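Drukside Tenants' Association
Minutes of the general meeting, 26 Sep 2026
Held in the Gralach Room, ground floor, east entrance

Present: the chair, the secretary (who wrote this, and is therefore right), 39 residents, and one gentleman who was looking for the tax help session and stayed for the coffee.

Apologies: the representative from Tostum, our managing agent, who sent an email shortly before the start to say that something had come up. The same thing came up in March.

1. Minutes of the last meeting

Approved, with one correction. The previous minutes recorded that the bike room discussion was "lively." A resident asked for this to be changed to "long." Agreed.

2. Matters arising

The front door closer has been replaced. It no longer slams. It now takes so long to shut that a resident on the ground floor has started reading her mail in the lobby while she waits for it. Tostum describes this as "within tolerance." The secretary will ask whose.

The mystery charge of $577 on the spring statement has been traced. It was for snow removal. Several people tried to remember snow. The chair has written for a copy of the invoice.

The request for a bench by the bus stop has been passed to the city, which has passed it back.

3. Shared storage

The long item of the evening, as everyone knew it would be.

The chair reminded the meeting that the storage closet off the Gralach Room belongs to all residents and that a thing placed in it becomes, after a while, the property of fate. Complaints since the last meeting concerned missing batteries, a bag of loose keys, extension cords tied to other extension cords, and a fondue set.

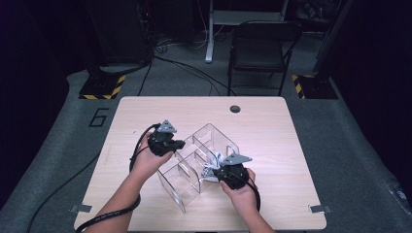
The proposal on the floor was to stop using the big cardboard boxes, which fill from the top and are never seen to the bottom again, and to sort small items into open trays on the shelf. A resident in favor argued that people put things back properly only when they can see where the gap is. A clear organizer, like the one on the light wooden table, was what she had in mind for the batteries and the keys. A resident against said that he had owned trays all his life and still could not find a stamp. A second resident against said that see-through storage only lets you watch the mess form.

There was then a discussion of labels. The meeting divided into those who would label everything and those who feel that a label is an accusation. The chair allowed this to go on for longer than she later said she should have.

Resolved: to buy 2 organizers for a trial, to be reviewed at the next meeting. Labels to be used, in ordinary handwriting, with no exclamation points. The fondue set to be claimed within two weeks or offered to the building on the other side of the parking lot, with whom we are trying to improve relations.

4. Laundry room

The sign-up sheet has again been filled in through the end of the year by a single apartment. The resident concerned said that she likes to plan. The meeting accepted that planning is a virtue and asked her to have less of it. From next week no apartment may book more than 5 slots ahead.

The dryer nearest the wall still makes the noise. Views differed on what the noise is. Suggestions included a coin, a bearing, and "a goose." Tostum has sent someone to listen to it, and on that visit the dryer was silent.

A resident asked whether the detergent left on the windowsill was for general use. It was not. It has been, though, for quite some time.

5. Kinoshita maple

The young maple by the east entrance, bought from the Kinoshita nursery with the proceeds of the bake sale, is doing poorly on one side. The garden group believes it needs more water. The resident whose window faces it believes it has been getting nothing but water, from everyone, all summer, and that a tree cannot be loved to this extent and live.

Agreed to have one person water it. Nobody wished to be the person. The secretary was found to be the person.

6. Room rules

The chair read out the current rules for the Gralach Room, which date from before the new floor and forbid, among other things, roller skates and "amplified reading." It was agreed to shorten them to fit on one sheet. The following were kept:

Leave the tables where you found them, or at least somewhere reasonable.
Take your wrapping, packing and scraps with you when you go.
Wipe the whiteboard. If it will not wipe, it was the wrong pen, and please own up.
The heating is on a timer. Hitting the timer does not help.

A resident asked for a rule on soup. After an exchange of views it was left that soup is permitted if it has a lid.

The second rule drew the most comment. One resident felt that "scraps" was vague and wanted a list. Another felt that anyone who needed a list would not read it. The wording stands.
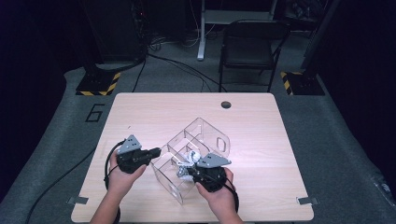 7. Any other business

The noise from the delivery trucks on the north side has moved from before dawn to slightly after it. This was welcomed, in the spirit in which such things can be.

A resident would like to start a film evening. There was warm support until the first film was named. She will come back with a choice of three.

The spare key to the roof hatch is missing. Anyone who has it is asked to return it to the secretary's mailbox, where no questions will be asked, although a few will be thought.

The resident with the drum kit wished it to be recorded that he has sold the drum kit. There was applause. He then wished it to be recorded that he has bought a trombone.

The gentleman looking for the tax session thanked the meeting for its hospitality and asked whether he could vote. He could not.

8. Next meeting

To be held in the same room in March. The Tostum representative has confirmed attendance. The chair asked that the word "confirmed" be minuted.

The meeting closed when the lights went off, the timer for those being on the same circuit as the heating. The chair thanked everyone in the dark.

Corrections to the secretary, in writing, east entrance mailbox, before the end of the month.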